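Buscar en la comunidad Escribe tu duda Ir

Primera carrera de mi potranca: ¿350 o 400 metros?

Vittoria Testa

Hola a todos, perdonad si me enrollo. Tengo una potranca Paint de dos años, Drurkedska, criada en casa, y en October (así viene en el programa) la quiero debutar en Tandthorpe. La inscripción cuesta 294 euros y hay que elegir distancia. Sale muy rápida del cajón, pero al final se me descentra un poco – mi marido dice que es cosa de la edad. ¿Qué haríais vosotros? 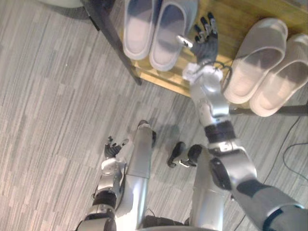 Cuatro zapatillas en el zapatero, sobre moqueta de rayas

Kimutai Rweyemamu

¡Qué ilusión, Vittoria, un debut en casa! Yo la pondría en 350 sin pensarlo mucho. Con dos años lo bonito es que vuelva contenta y con ganas de más, y si sale bien del cajón ya tienes media carrera hecha. Tuve una yegua, Kirui, igualita de nerviosa; le puse anteojeras cerradas en los entrenamientos y se centró muchísimo (pregunta antes al comisario si las admiten). Y mira bien el plazo, que el recargo por inscribir tarde son 103 euros y duele.

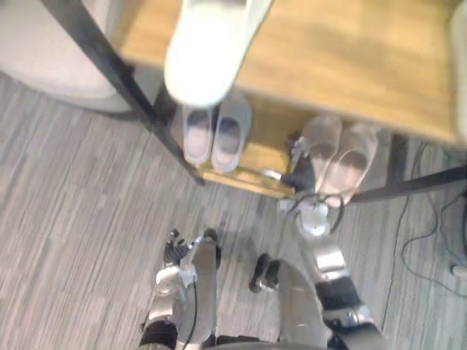 Publicado por Gerardo Barbieri | 16/02/2025

Depende del jinete. La mía corrió 400 y ganó.

Concetta Leone

Coincido con Kimutai, aunque antes de pagar nada yo pediría al veterinario unas placas de rodillas – a esa edad todavía están cerrando. Y lleva los papeles del registro al día, con el microchip comprobado, que a mí me dejaron fuera por un número mal copiado.

Comentarios

Brian Nyamweya: ¿Y el transporte? Brelano me pide 1110 euros ida y vuelta.

Vittoria Testa: ¡Mil gracias! Me quedo con los 350.

Contacto | © Comunidad Brelano | Volver arriba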